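Carb loading for my first overnight relay, how early do I start and what do I do about breakfast?

Asked by Violeta Carrasco

Hi all! So I let my cousin talk me into the Bilen overnight relay in February, and I'm runner 11 on our team, which means my first leg doesn't start until mid afternoon, my second is somewhere in the middle of the night and the last one is whenever the sun comes up. I've run plenty of regular races (mostly halves, one marathon that I'd like to forget) and my routine for those is dead simple. Big bowl of spaghetti the night before, bagel with peanut butter when I wake up, go.

But with this thing I don't even know which meal is "the night before"! The team is doing a pasta dinner at Jitendra's house the evening before we leave, then it's a long drive in the van to Cekgate, then everybody in van one runs before I do. By the time I get the slap bracelet it'll be 18 hours or more since the pasta. Do I eat another big meal at lunch? Do I just snack all day? My stomach is not a champion. Anything with a lot of fat or fiber and I'm looking for a porta potty by the second mile.

Also, what are people eating between legs? Our captain swears by cold pizza. I can't picture it. I've been practicing with rice balls and pretzels and those seem okay, but I've only tested them before daytime runs. My legs are all fairly short, the night one has the hill everybody complains about.

Any advice welcome, especially from people who've been in van two.

2 answers

Answer from Mal-soon Song

Van two veteran here, four relays and counting, and I love that you're already practicing with food because most people on my first team did not (me included, I had a breakfast burrito at a gas station and paid for it on leg one).

Go to the pasta dinner and enjoy it, but eat a normal plate. You don't need seconds and thirds. The dinner is really for meeting everybody and arguing about who sits in the back row. For your legs the food that matters is what you eat the day of. With a mid afternoon start I'd have a regular breakfast, whatever you usually have, so the bagel and peanut butter is fine that early. Then a carb heavy lunch three hours or so before you run. White rice with a little chicken and soy sauce is what I do. Plain pasta works too if you pack it in a thermos. Then a banana or a few pretzels in the last hour and that's it.

After leg one, eat within the half hour even if you don't feel like it. This is the one I'd underline. You'll be sweaty and giggly and somebody will want a photo, and suddenly it's 11 at night and you're empty. I keep a container with my name on it right on top of my bag so I don't have to dig.
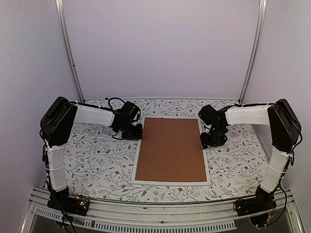
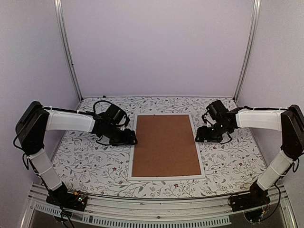 For the night leg I go small. Half a peanut butter sandwich or one of your rice balls two hours out, a few sips of sports drink, and nothing new. My other big tip is to set up a food spot at the major exchanges so people aren't passing bags over the seats. We bring a folding table and throw a flowered cover over it, a lot like the floral one on the table in those two pictures, and it's silly how much nicer everything feels when there's a tablecloth at midnight. Salty stuff at one end, sweet stuff at the other, and all the trash goes in one bag hanging off the corner. People wander over and eat when they see food laid out, and they forget when it's buried in a cooler.

Try a night run before the race too! Eat dinner at your usual time, have your rice ball at 10, go out at midnight with a headlamp and a friend. Your stomach behaves differently when it thinks it should be asleep, mine sure does. I did two of those before my second relay and found out that chocolate milk was off the list forever.

Have the cold pizza after your last leg. It's wonderful then.

Answer from Devendra Vishwakarma

pretty much agree with the above except I can't do any solid food at night. I use Vuvodham drink mix, the plain one, and sip it in the van. 2 scoops per bottle. Tastes like nothing. You might hate it so get the sample packets.

Don't skip salt. Even in February you sweat more than you think under a jacket and reflective vest.

Also van two always gets less sleep than they planned so go easy on the coffee before your night leg or you'll be staring at the ceiling of the van after. Which hill is it, the one by Mok Road? It's not that bad, it's just dark. Short steps.

Comments

Violeta Carrasco: Thank you both!! The tablecloth idea is going straight into the team chat. I'm going to try the midnight practice run next week, my cousin has already said she'll come if I drive. And yes it's the Mok Road one, I looked at the elevation and then closed the laptop. Question for Mal-soon, how do you keep the rice from going weird? Mine gets hard in the fridge.

Mal-soon Song: Don't refrigerate it till you have to! I make it the morning we leave, wrap each one tight in plastic while it's still a little warm, and let them cool before they go in the cooler. Keep them away from direct contact with the ice, I put a dish towel in between. They're never as good on the second day but they're still soft enough to eat. If you have time at a big exchange, some of the school gyms have a microwave you can ask about.

Jitendra Rajput: Violeta I can see you posting on here lol. Dinner is penne, two sauces, one with no garlic for the sake of everyone in the van. Bring a dessert or bring ice, we're short on both

Devendra Vishwakarma: no garlic is smart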